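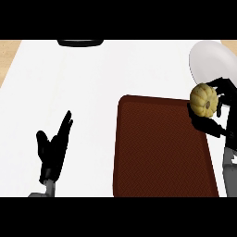
画面の中で、かぼちゃをつかむ夏
双腕シミュレーション競技「Drelter」に挑む、ある高専ロボット研究部の八月

文・編集部

夕方の四時半。部室の窓は全部あいている。扇風機。ファンの音。だれかのスマホから、たぶんラジオ。

「落ちた」
「どっち」
「親指」

会話はだいたいこれくらいの長さで終わる。画面の前に部員がかたまっていて、ひとりがキーボード、ひとりがノート、あとは後ろから口を出す係。口を出す係がいちばん多い。

高専のロボット研究部と聞いて、こちらはてっきり、はんだのにおいと切削くずを想像していた。ある。あるにはある。部屋の半分は昔ながらの工作場で、ボール盤もあるし、過去の大会に出た機体が棚の上で寝ている。けれど今年の夏、部の真ん中にいるのは画面の中の二本の腕だ。黒い手がふたつ、灰色の前腕。白いテーブル。皿と、赤茶のトレイ。それから小さなかぼちゃ。

かぼちゃ。これがもう、夏じゅうの悩みのたねである。

部品を買わない班

Drelterは、両手ロボットの操作をシミュレーションの中だけで競う学生向けの大会だ。会場はない。いや、あるといえばあるのだが、最終日に発表を聞くための小さなホールで、そこにロボットは来ない。参加チームは配られた環境の中で腕を動かし、制御のプログラムを作って提出する。あとは運営側の計算機が、物の置き場所を少しずつ変えながら200回まわす。その成績で順位が決まる。

機体を作らないロボット大会。部内でも最初は受けが悪かったそうだ。

「それロボ研がやることか、って言われました。先輩に。けっこう強めに」と、班のまとめ役の四年生。「でも部費がなかったんで」

部費。そこからか。

聞けば去年の大会で機体にお金を使いすぎて、今年は新しいモーターを買う余裕がなかったという。やりたい人はいるのに作るものがない。そこにDrelterの案内が来た。参加費はかからない。必要なのはそこそこ動く計算機と、時間。時間は夏休みにある。計算機のほうは、市内のFitsteadという会社が夜のあいだだけ貸してくれることになった。もともとは図面や構造計算を請け負う会社で、卒業生が何人か働いている。昼は会社が使い、夕方六時から朝まで学生が使う。

だからこの班の生活は夜型だ。昼に手でお手本を集めて、六時になったら学習を流す。朝、だれかが結果を見る。だれが見るかは決まっていないので、早く起きた人が見て、グループに一言だけ送る。「だめ」とか。「すこしまし」とか。取材に行った日の朝の一言は「皿は良い」だった。

お手本係の手首

やっていることを順に書く。

まず人間が動かす。部員のひとりがヘッドセットをかぶり、両手にコントローラーを持ち、画面の中の黒い手を自分の手のように動かす。かぼちゃをつかみ、持ち上げ、置く。これが一回分のお手本になる。うまくいったら保存、しくじったら印をつけて別の場所へ。集めたお手本をプログラムに食べさせて、人間がいなくても同じことができるようにする。ざっくり言うとそういう流れ。

説明すると一段落で終わる。やってみると一段落では終わらない。

記者もやらせてもらった。正直に書くと、ひどかった。まず距離がわからない。目の前にあるように見えるのに、手を伸ばすと指はかぼちゃの手前で空を切る。もう少し、と思って出すと今度は押してしまって、ころん。テーブルの向こうへ転がっていく。部員がやさしい声で「最初はみんなそうです」と言い、後ろの別の部員が「いや、あそこまでは行かない」と言った。聞こえている。

触った感じがないのがつらい。本物のかぼちゃなら、指が当たった時点で手が勝手に力加減を決めてくれる。画面の中では、当たったかどうかを目で見て決めるしかない。

お手本係は二年生がふたり、三年生がひとりで交代している。いちばん上手いのは二年生のひとりで、中学まで吹奏楽でトロンボーンをやっていたらしい。関係あるんですか、と聞いたら「ないと思います」。肩の力の抜き方がうまい、とまわりは言う。確かに、見ているとほとんど腕を動かしていない。手首だけ。すっと行って、すっとつかむ。

その手首が痛くなるのがいちばんの問題で、一時間やったら必ず交代、という決まりができた。決まりの紙が壁に貼ってある。「一時間で代わる。代わらない人はアイス代を出す」。この夏いちばんアイス代を出しているのは、まとめ役の四年生である。

集まったお手本は、取材の時点で1,327回分。ノートの表紙に毎日書きかえていて、消しゴムのあとで紙が毛羽立っていた。そのうち133回は、あとから見直して外すことにしたもの。つかめてはいるけれど持ち方が変、というやつだ。

「成功してるんですよ。成功してるんだけど、まねされると困る」

なるほど、と思った。子どもの前で行儀の悪いことをしない、みたいな話だ。

うねの問題

さて、かぼちゃ。

淡い黄色の、おもちゃかぼちゃと呼ばれるような小さいやつ。丸くて、うねがある。へたのあとがある。見た目はかわいい。部室でも最初はかわいいと言われていた。今はだれも言わない。

配られた環境には、扱う物がいくつか用意されていて、どれに当たるかは評価のときまでわからない。缶のようなまっすぐな形のものは早いうちにできた。箱もできた。かぼちゃだけが残った。

理由を聞くと、全員が違うことを言う。

「うねです。指がみぞに入るときと、山に乗るときで、ぜんぜん違う」
「つぶれた球だからですよ。向きで高さが変わる」
「親指が長い」
「運」

最後のはひどい。でも三年生は真顔だった。運というのは、つまり、最初にどっちを向いて置かれているかということらしい。へたのあとが上を向いていれば横からはさめばいい。横を向いて転がっていると、みぞの走り方が変わって、同じはさみ方では滑る。

持ち方は何度も変わった。最初は両手ではさんでいた。双腕の大会なんだから両手で、という素直な発想。これは安定するのだけれど、片手がふさがらないと次の動きに行けない場面で詰む。次に、上からわしづかみ。持ち上がるが、皿に降ろすときに指が皿のふちに当たる。

今の持ち方は、親指を下にまわして、ほかの指を上からかぶせる形だ。部内では「おにぎり」と呼ばれている。おにぎりは片方の手だけで済む。もう片方の手は開いたまま待っていられる。この「待っている手」をどうするかでまた揉めた。

待っている手は、何もしないのが正解のはずなのに、学習させると妙にそわそわする。お手本を録っている人間の手が、じつは少し動いているからだ。右手で何かしているとき、左手を完全に止めていられる人はあまりいない。録画を見返すと、みんな左手がゆらゆらしている。トロンボーンの二年生だけ、ぴたっと止まっている。これはさすがに関係ある気がするのだが、本人はやっぱり「ないと思います」。

で、対策。使わないほうの手は腿の上に置く、という案が出て、やってみたら画面の中の手がテーブルの下にめりこんだ。却下。結局、机の角にクッションを置いて、そこに肘を乗せることになった。クッションは部員が家から持ってきたもので、犬の毛がついている。

Sosachというノート

この班にはSosachという道具がある。読みは「ソサッチ」。だれに聞いても由来を教えてくれない。たぶん、くだらない由来なのだと思う。

中身は自作の記録ツールで、約400行の短いプログラムだ。お手本をひとつ再生しながら、気になったところで止めて、ひとこと書きこめる。書きこみには決まった形式がない。それがいい、と班の人は言う。

のぞかせてもらった。

「親指おそい」
「ここで迷ってる。人間が迷ってる」
「皿のふち さわった セーフ?」
「きれい」
「くしゃみした」

くしゃみした、は消さないんですか。「消さないです。手がびくってなってる理由が、あとでわかるんで」

最初はもっとちゃんとした表を作っていたそうだ。項目が並んでいて、つかみ方の種類、かかった時間、こぼれた方向、評価を五段階で。三日で続かなくなった。入力が面倒で、録るより書くほうが時間がかかる。それで一年生が、ひとことだけ打てる欄をひとつ残して、ほかを全部消した。怒られるかと思ったら、全員が使いはじめた。

今では見直す作業の半分くらいがSosachの上で進む。外した133回も、ここの書きこみを見て決めた。「へん」と書いてあるものを順に再生していって、全員で見て、へんだと思ったら外す。意見が割れたら残す。割れることは意外と多くて、ひとつのつかみ方について二十分しゃべっていた日もある。横で見ていて、これは何かに似ているなと思ったら、将棋部の感想戦だった。

皿か、トレイか

かぼちゃの行き先は、課題によって変わる。皿に置けという回と、トレイに置けという回がある。

皿は大きい。灰色がかった白で、ふちが広くて、つるっとして見える。トレイは四角くて赤茶色で、底に細かい織り目みたいなジグザグの模様が入っている。こちらのほうが広いし低いし、どう考えてもトレイが簡単だろうと記者は思った。

逆だという。

「皿は良いんですよ」と朝の一言と同じことを言う。皿は、ふちのゆるい傾きが助けになって、少しずれて置いても真ん中へ寄ることがある。トレイは平らなので、置いたところからへんな向きに転がる。しかも枠がある。枠に指の背が当たる。当たるとトレイごと動いて、そこで判定が外れることもある。

「あと模様」

模様？

「カメラの画像で見てるんで。模様がこまかいと、指がどこにあるのか、わかりにくくなるっぽいんです。たぶん。確かめてはないです」

確かめてはない、と正直に足すのがこの班のくせで、話を聞いているとしょっちゅう出てくる。たぶん。らしい。未確認。記者としてはもう少し言い切ってほしいときもあるのだが、言い切らない。Sosachにも「たぶん」が山ほどある。

トレイの対策は単純だった。低いところまで下ろしてから、離す。それだけ。けれどお手本を見直すと、人間はだいたい途中で離していた。疲れてくるほど高いところから離す。一時間交代の決まりは、手首のためだけでなく、この癖を抑えるためにも効いているらしかった。夕方に録ったものと朝に録ったものを並べて再生してもらったら、なるほど、夕方の手は雑だ。ぽい、という感じ。

そこで班は、トレイの回を朝いちばんに録ることにした。朝いちばんといっても、部室があくのが九時なので九時である。眠そうな顔でヘッドセットをかぶって、そっと置く。そっと。そっと。後ろの口を出す係も、朝は静かだ。

Bellamyという相手

Drelterには前の回で上位に入ったチームがいくつかあって、なかでも班がずっと気にしているのがBellamyというチームだ。別の地方の学校の合同チームで、会ったことはない。前回の発表の録画を、みんな何度も見ている。

「置き方がきれいなんです」

順位よりも先に、それを言う。置いたあと、手がすっと離れる。物が揺れない。発表の録画の中で、Bellamyの人がその部分だけゆっくり再生して見せるところがあって、そこでうちの部室は毎回「うわ」と声が出る。記者も見せてもらって、うわ、と言った。

Bellamyがどうやっているのかは、発表では半分くらいしか話されていない。残りの半分を想像するのが、この夏の部室の娯楽になっている。離すときの指の順番を決めているんじゃないか。いや、お手本の人が上手いだけ。いや、最後だけ別のプログラム。ホワイトボードにその説がびっしり書いてあり、いちばん下に小さく「聞けばいい」とある。

で、聞いたらしい。メールで。まとめ役の四年生が、さんざん文面を直してから送った。返事は翌日に来て、思ったより長かった。親指を最後に離しています、とあった。

それだけ？　と全員が思ったそうだ。それだけなのだが、やってみると難しい。人間はおにぎりの持ち方だと、下にある親指を先に抜きたくなる。物を下ろすのだから、下の指がじゃまに感じるわけだ。親指を最後に、と頭で思っていても、手が勝手に先に抜く。お手本係の三人が三人とも、はじめの日は全滅した。

解決したのは練習量と、あとは掛け声。置く瞬間に後ろの全員が「おやゆびー」と伸ばして言う。伸びているあいだは親指を抜かない。馬鹿みたいだが効いた。廊下を通りかかった別の部の人が、何の部活ですかと聞きに来た。

流す時間

五時五十分。部室が少し片づく。今日録った分をまとめて、送る準備。

このあたりから、だれもふざけなくなる。Fitsteadの計算機は一晩に一回しか使えない。設定をひとつまちがえると、まる一晩がむだになる。実際に七月、フォルダの名前を打ちまちがえて、空っぽのデータで朝まで学習させたことがある。朝の一言は「無」だったという。

それからは、送る前にふたりで声に出して読み合わせる。設定の項目を片方が読んで、もう片方が「はい」と言う。飛行機みたいですね、と言ったら、飛行機のをまねしました、と返ってきた。動画で見たそうだ。

六時。送信。画面に文字が流れはじめて、止まらないことを確認して、終わり。

今日は何を変えたんですか、と聞く。
「トレイの朝の分を足しました。あと、待ってる手がそわそわしてるやつを少し減らしました」
どっちが効くと思います？
「両方いっぺんに変えちゃったんで、わかんないです」
「いっぺんに変えるなって、先生に言われてるんですけど」
「時間ないし」

顧問の先生は電気の教員で、このやりとりを入口のところで聞いていた。何も言わずに笑って、戸締りの鍵を置いていった。あとで少し話を聞くと、いっぺんに変えるなとは確かに言った、自分も学生のころ言われた、守らなかった、とのこと。

先生にはもうひとつ聞いた。画面の中だけで、いいんですか。作らなくて。

しばらく考えて、「作る子は勝手に作りますから」と言った。そういえば棚の下に、作りかけの指が一本あった。ばねと糸で曲がるようにしたもので、お手本係の三年生が、親指の動きがわからなくて自分で作ったのだという。画面の中の親指を理解するために、手で持てる親指を作る。順番があべこべのような、これでいいような。

工作場のほうの部員も、最近は画面をのぞきに来る。最初に「それロボ研がやることか」と言った先輩はもう専攻科に上がっているのだが、先週ふらっと来て、ヘッドセットをかぶって、かぼちゃを五メートル飛ばして帰ったそうだ。五メートルというのはシミュレーションの中の話で、どうやったのかは本人にもわからない。Sosachには「先輩」とだけ書いてある。

本物を買ってくる

帰りぎわに、窓ぎわの紙袋の中を見せてもらった。おもちゃかぼちゃが入っている。本物。季節にはまだ早いのだけれど、直売所に出ていたのを一年生が見つけてきた。

画面のものとは色も大きさも少し違う。でも、うねはある。みぞもある。お手本係は休憩中、これを手の中でころころ回している。親指を下に、ほかの指を上に。持ち上げて、机に下ろして、親指を最後に。おやゆびー。

持たせてもらうと、意外に固くて、意外に軽い。うねの山に指が乗ると、つるっとする。みぞに入れると止まる。ああこれか、と思った。画面の前で二時間かけてわからなかったことが、十秒でわかる。ただ、わかったことを画面の中に持っていく方法がない。そこを全員でやっているわけだ。

重さは環境の設定のほうが少し重いんじゃないか、という話がそこから始まった。量ろう、はかりどこ、化学室、鍵しまってる。じゃあ台所用のを明日持ってくる。たぶん忘れるから、グループに書いとく。

提出は八月の終わり。それまでに残っている宿題を聞いたら、いくつも出てきた。待っている手。トレイの枠。へたのあとが横を向いた回。発表のスライドは白紙。スライドの係は決まっているのかと聞くと、全員がいっせいに一年生のほうを見た。

一年生は、かぼちゃを回していた。

翌朝、九時すこし前。取材のお礼のメールを書いていたら、先に向こうから来た。件名なし。本文は一行だった。

「トレイ、すこしまし」

【メモ】
・Drelterは学校単位でも合同でも参加できる。機体の製作は不要。計算機は各チームで用意する。
・評価は提出後に運営側で行われ、チームは当日まで結果を見られない。
・研究部の見学は平日の午後、事前に連絡をすればだいたい大丈夫とのこと。ヘッドセット体験は一時間まで。過ぎたらアイス代。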